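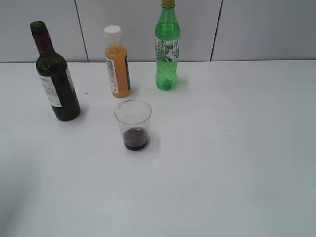

**Skamgate 112 – poste de service boissons automatisé**
Fiche produit, Zorham. Mise à jour 2019-03-30.

Bras compact + plan de travail + logiciel de recettes. Pour bars d'hôtel, traiteurs, cantines d'entreprise. Verse, dose, mélange. Vin, jus, soda, en bouteilles du commerce, pas besoin de fûts ni de raccords.

## Ce que ça fait

- prise bouteille par le corps, verre ou plastique
- dosage par pesée sous le plateau
- gobelets plastique ou verres, à déclarer dans le menu Formats
- recettes Mengal : jusqu'à 800 en mémoire, import par clé USB
- arrêt immédiat si une main entre dans la zone

Ne débouche pas. Les bouchons liège et les capsules à vis restent pour l'équipe, à faire avant le service. Un module dévissage est à l'étude, pas de date.

## Et pour le personnel ?

Question qui revient à chaque démo, alors on répond ici. Le poste prend le versement répétitif, les gros volumes de cocktail d'accueil, les tournées de séminaire. Restent au barman : la carte, le client, les commandes hors recette, le réassort. Chez Nirker (traiteur, notre site pilote depuis janvier) : 3 279 verres servis, deux personnes passées du versement à la salle. Aucun poste supprimé. Par contre il a fallu revoir les plannings, et la première semaine l'équipe a trouvé la machine lente. Elle l'est un peu. On a gagné sur la cadence depuis la version 2 du logiciel.

Prévoir une demi journée de formation par équipe. Un référent par site, il garde le code de reprise aprés arrêt.

## Installation

Plateau à niveau, obligatoire, sinon la pesée dérive. Prise 230 V simple. Pas d'arrivée d'eau. Laisser les étiquettes sur les bouteilles, le lecteur en a besoin. Nettoyage du plateau entre chaque service, chiffon humide, pas de javel !

## Tarif

Location : 1 753 € HT par mois, maintenance comprise. Achat sur devis. Gobelets et boissons non fournis.

Délai de livraison variable selon région, nous demander. Réf. à rappeler dans tous les courriers : Skamgate 112, sans tiret, sinon ça part au mauvais sevice.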